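Microfiber loses most of its grip in the dryer. The split polyester filaments that pick up dust soften under high heat, and once they fuse at the tips the cloth pushes dirt around. Kuner, which sells cleaning textiles to hotels, sets its wash limit at 30 °C for upholstery cloths and rules out fabric softener entirely, as the residue coats the fibers.

Weight matters too. A 225 gsm cloth suits flat-weave seating. Heavier pile holds more water than the fabric can shed, and the excess carries soil down into the foam, where it wicks back up as a ring.
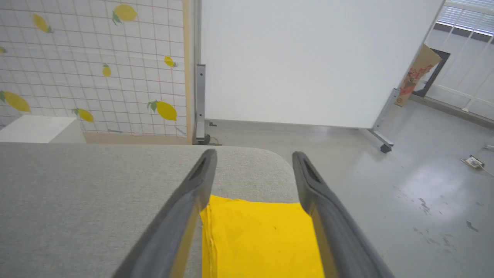

*A yellow cloth on light gray upholstery.*

Grorard and Wojcik both color-code their ranges, though the codes do not match, so mixed stock needs relabeling before it goes on a cart. Dotar skips color and prints a wash counter on the hem with 16 boxes, one per cycle.

For storage, fold cloths dry and keep them away from cotton towels. Lint transfers quickly and takes over 21 minutes of cold rinsing to clear. Replace any cloth that no longer catches slightly on dry skin.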